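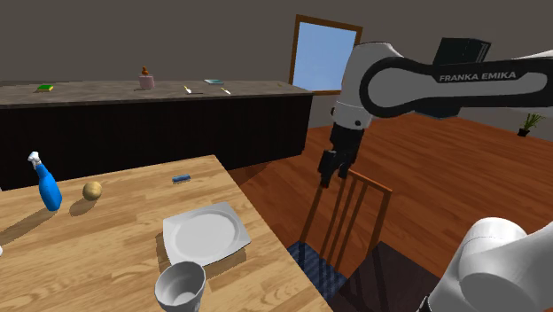 Saturday, Skenirwood robotics club, table task

Kettle on at half past nine, everyone in by ten, which for us in February is something of a miracle. I said I would write today up properly after the last entry turned out to be three lines and a drawing of a duck, so please bear with me, it may go on a bit.

For anyone who missed last week: we are entering the table round of the Sampaio student challenge, the one that is done entirely in simulation. The arm has to pick a named thing off a dining table and put it down again in a named spot without upsetting the rest. We are using the dining room scene that has the kitchen counter along the back, and our own planner, Plurnero, which was a tidy little thing in the autumn and has since grown a great many arms and legs of its own.

The chair trouble

First job was the chair. Plurnero knows about the table and about whatever is standing on it, but until this morning it had no real idea that there was a chair in the room at all. So it would cheerfully plan a way round with the gripper passing low over the chair back, fingers pointing straight down at the top rail, and we would all suck our teeth. Whether it clips or not seems to depend on how the elbow has decided to sit, and I don't like depending on an elbow.

We argued over two cures. One was to put a plain box round the whole chair and forbid the arm to go into it. The other was to do it in pieces, with a box for the back and another for the seat. The younger end of the club wanted the pieces, and they were quite right to want it. The single box was so greedy that it swallowed a strip of perfectly good table, and the planner then refused to go anywhere near that end. So, pieces. It took until nearly eleven because I had typed the height of the back in centimetres and the rest of the file is in metres. I mention it here so that I can be teased about it in an orderly fashion.

Note for whoever picks this up next: the chair boxes are in the room file and NOT in the task file. If you load a different room you will need to make new ones. Please don't copy ours across and hope.

Grasping

Then the part people had come for. The table comes up with different things on it depending on which layout you load. One gives you a blue spray bottle, a plate, a white cup and a small round tan thing that half of us call the potato and the other half call the ball (it is called something else again in the file, and I refuse to take sides). The other has the clear glass, the plate, a white mug, a shaker and the green fruit. We settled on the glass as our named object for the day, with the fruit as the neighbour that mustn't be knocked.

Glass is a lovely thing to practise on. The shape is as plain as can be, a short straight cylinder, but our picture-based finder dislikes it very much, and I can't say I blame it. On the screen you are mostly looking at the wood behind. The plate it finds every time. With the glass it is inclined to wander off and tell you, with great confidence, about a shadow. The arm throws a whopping great shadow over the table as it comes across, so there is plenty for it to be confident about.

We did two batches, both from the same start position. First batch, finder switched on: 20 tries, and I'm afraid I stopped scoring them carefully after the gripper closed on thin air for the umpteenth time, so that batch doesn't count and I shall do it again. Second batch, with the glass position read straight from the simulator so that we were only testing the grasp: 20 tries, 14 held. I was very pleased with that! It says the fingers and the approach are mostly sound and the finder is where the work is. The misses were nearly all the same sort of miss, one finger coming down on the rim.
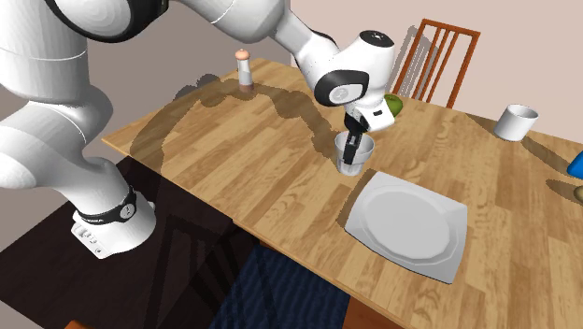 Second batch: fingers on the glass, just clear of the table, with the green fruit behind.

Coming straight down is better than coming in at a slant, which a couple of us had suspected and one of us (me) had argued against at some length last week. I take it back. The slanted approach brings the hand closer to the fruit than I would like, and the straight one gives the wrist a more comfortable pose at the top as well. It does mean a bigger swing of the upper links beforehand — hence all that fuss about the chair.

Somebody asked whether we could close the fingers more slowly. We can, it is one number in the grasp file, and we tried it at half speed for a bit after lunch without writing anything down. My feeling is that it was kinder to the glass and made no odds to the rim misses, but a feeling isn't a result, so it goes on the list.

Bits and pieces

The laptop with the cracked corner runs the room at a crawl if the browser is open. Close the browser.

The log viewer now shows the planned path and the path taken in different colours. Lovely work, done at home by one of our quieter members over half term, and it saved us a good hour today. Thank you.

Plurnero's error messages go up to number 67 and I would like them not to. A good few say the same thing in different moods. If anyone fancies a gentle job with a cup of tea, merging those would be a kindness to us all.

Biscuits were from the shop in Brenach again and were excellent.

Next time

Redo the finder batch and score every try, even the silly ones.
Try the finder with the arm parked well back so its shadow stays off the table, then move in on the remembered position.
Half speed fingers, with the same start position and the same layout.
Nudge the grasp point sideways by a whisker and see whether the rim misses change sides.
Load the layout with the spray bottle and see if the planner will get over the top of it without a sulk.

I have left the room file open on the big machine with the chair boxes turned on. The lights by the door still need the second switch pressing twice.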